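Subject: Re: [tretel-users] scene seeds and the Clorar re-ranking numbers
Date: 26th May

On the list it was written:

> We reran the kitchen counter task with the released checkpoint
> and get a much lower success rate than the table in the report.
> Same controller, same episode limit. Is the clutter sampled per
> episode or fixed per seed? And does the wrist view go in at full
> resolution? We had to guess at both.

Clutter is sampled per episode. The seed fixes the pool of objects and the counter pose, and the placement is then redrawn at every reset. If you freeze placement at the seed you end up evaluating on a handful of layouts, and the variance between seeds swamps everything else. The Nosport config has this under reset.placement, which defaults to "seed" in the public branch and "episode" in ours. That default is wrong and I will change it.

The layouts are crowded on purpose. A typical draw puts cutlery, a bowl, a mug, a vase, a spray bottle and some food on the same stone counter as the target, with the Franka mounted beside it.

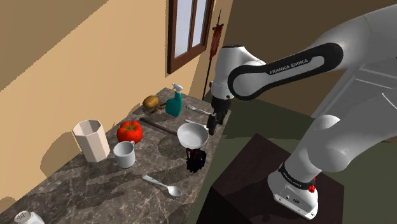 We ran 2804 episodes in total, split over the baseline and the re-ranked policy. The baseline samples one action chunk and executes it. Clorar samples a batch of chunks, scores each with the learned value head, and executes the best one. Nothing is retrained between the two, so any gap comes from selection at test time. With episode-level placement the re-ranked policy reaches 78 percent. I would expect your number to move toward that once the reset flag is set, but please post it either way.

On the second question: the wrist view is downsampled before the encoder. Full resolution made no difference on plain shapes and hurt on dark objects, where the value head began to favor chunks that stopped short of contact. My best guess is that it latches onto shadow edges on the marble. The Kyei augmentation (random light direction, random shadow softness) removes part of the effect. It does not remove all of it.
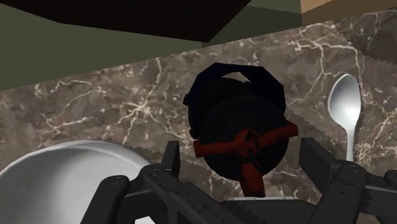

The failures that remain fall into 2 groups. In one, the fingers close on a neighboring object. In the other, the approach is fine but the chunk is too long and the correction comes late. Shortening the chunk helps the second group and slows everything down, so we left it alone for the report.

Two practical notes. The value head checkpoint is the one at step 590, not the last one in the folder. Later checkpoints overfit to the training pool and rank worse on held-out objects. Also, the scorer expects actions in the base frame. If you pass end-effector deltas it will run without an error and return scores that mean nothing.

The corrected config goes up with the July release. Until then, override the flag on the command line.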